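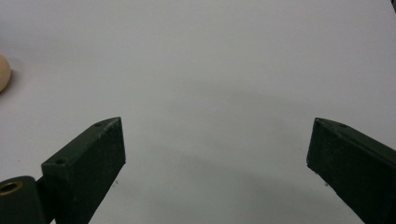 Water heater recovery time in a short-term rental, 14 guests max

Posted in: Hosts > Property systems

dantunes
Three-level house, sleeps 14, four full baths. Current heater is a 75-gallon gas tank, atmospheric vent. Complaint pattern is consistent: first group of showers fine, second group lukewarm, usually check-out morning. Thermostat is at 120 F. I have two quotes, one for a second tank in parallel and one for a pair of tankless units. The tankless quote includes upsizing the gas line from the meter. Looking for input from anyone running more than 10 guests on either setup.

Duarte

m_uysal
Before spending anything, check the shower heads. Put a bucket under each one and time it. We had three heads at 2.5 gpm and one the previous owner had drilled out, which was well over that. Changed all of them to 1.75 and the complaints stopped. Same tank.

dantunes
Two are 2.5, two are unmarked. I will measure.

Clurkby
Tankless will not run out but it will throttle. With four showers and a dishwasher going in winter you need the temperature rise figure at your actual inlet temperature. The number on the box is normally for a small rise. Ask the installer what he used. If he cannot tell you, get a different installer.

liesl_st
Disagree with the shower head approach as a first step. Guests notice weak showers and they write it in the review. I tried 1.5 gpm heads in February and had two comments about pressure in the same month. Put the old ones back.

m_uysal
1.5 is not 1.75. Also depends on house pressure. Ours is 65 psi at the hose bib. What was yours?

liesl_st
Never measured it.

R. Texier
Option not mentioned: raise the tank to 140 and install a thermostatic mixing valve at the outlet, set to 120. You draw less hot water per gallon delivered, so the usable volume goes up. My parts cost was 437 including the valve, two unions and a new expansion tank. I did not change the heater. House sleeps 12. Do not raise the tank without the valve, particularly if you take families with small children.

Clurkby
Seconding the mixing valve. Check the manual for the valve's minimum flow. Some of them hunt at low flow and you get temperature swings at the bathroom sink.

Ambros A.
Recovery is the other half of this. What is the BTU input on the tank? And how old is it? If there is sediment on the bottom, your recovery is worse than the plate says. I flush ours every 7 months because the well water is hard. On city water you can go longer.

dantunes
75,100 BTU, nine years old. I do not have a record of it being flushed.

Ambros A.
Then flush it. If the drain valve clogs, that tells you something. At nine years I would also look at the anode and price a replacement tank at the same time as the valve.

liesl_st
At nine years I would not put 437 into it at all. Replace it with a commercial-rated 100-gallon and be done. A tank failure with a full house means refunds.

R. Texier
The valve and the expansion tank can stay when the heater is replaced. Nothing is lost except some labor.

dantunes
Update, 11/09/2020. Measured flow: 2.4, 2.5, 3 and 3.4 gpm. The worst one is in the primary bath. Flushed the tank and got roughly two cups of grit before it ran clear. New 1.75 heads on order for all four baths. Mixing valve scheduled with the plumber for the gap between bookings. I declined the tankless quote on the gas line cost. Will post again after a full-occupancy weekend.

m_uysal
3.4 is your second group of showers right there.

Clurkby
Have him put a shutoff on both sides of the valve. You will want to clean the screens.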